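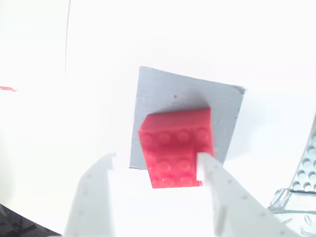
Red brick on its grey square.

I have been reading about how small states handle the death of a ruler, and I want to get some of it down before the books go back to the library. What follows is mostly about the regency council, an arrangement I knew almost nothing about until November.

A regency is what a monarchy uses when the person on the throne can't do the job. Usually that means a child has inherited, but it can also mean illness, a long absence abroad, or a gap while the succession is settled. Some countries give the work to one person, normally the nearest adult relative. Others give it to a group. I had always assumed the single regent was the older and more natural form, and that councils were a modern tidying up. From my reading that is too simple. Councils turn up in the Middle Ages all over Europe, often because the leading families would not trust any one of their number with the seal.

The seal matters more than I expected. In many of the accounts the first practical question after a death is where the seal is and who may open the box. Orders already signed but not yet sent out could be left in doubt for weeks. Officials whose posts ended with the ruler's life had to be reappointed, sometimes by people whose own authority was not settled.

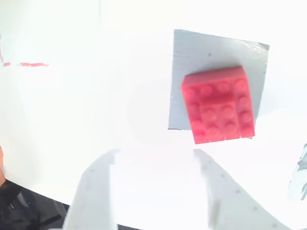 The second question is money. A treasury that paid out on the ruler's word has no obvious way to pay anyone once the ruler is dead, and soldiers and kitchen staff still want their wages. Councils tended to deal with this early and in some detail. One set of household accounts I looked at, in translation, runs to 80 pages for a single winter, and most of it is candles, fodder and bread. There is hardly a word about politics.

I owe the reading list to Hauwa Adeleke, who taught the evening course I took in Harnenside. She set us one long chapter a week and expected us to have read the notes as well. My own copies of the handouts are in a box file with the typed-up notes, which come to 3,564 words so far and need cutting. The part on Gulf and Asian monarchies is thin, and I would like to do that properly before I say anything about it. The constitutions are easy enough to find in English. What is harder is finding out how things were done before anything was written down, when a family meeting might settle the matter in an afternoon and leave no minutes.

Going back to the councils, they seem to have had two common weaknesses. One is that members stopped turning up. A council of twelve could be a council of four by the second year, and the four were the ones who lived nearest. The other is the question of when it ends. A boy king comes of age on a date, though people argued about which birthday counted. With illness there is no date. Somebody has to say that the king is well again, and the people best placed to say so are often the ones who would lose their places by it.

I have not found a good general book on that last point. There are plenty on individual cases, George III above all, and the debates of 1788 are worth reading even if you skip half the speeches. The argument over whether the Prince of Wales had a right to the regency, or could only be given it by Parliament, is set out more clearly there than in any modern summary I have tried.

Next I am going to read up on coronation oaths, and whether a regent was ever made to swear one.

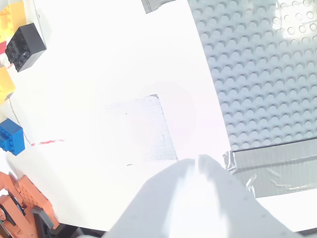

Light grey baseplate with duct tape along its bottom edge.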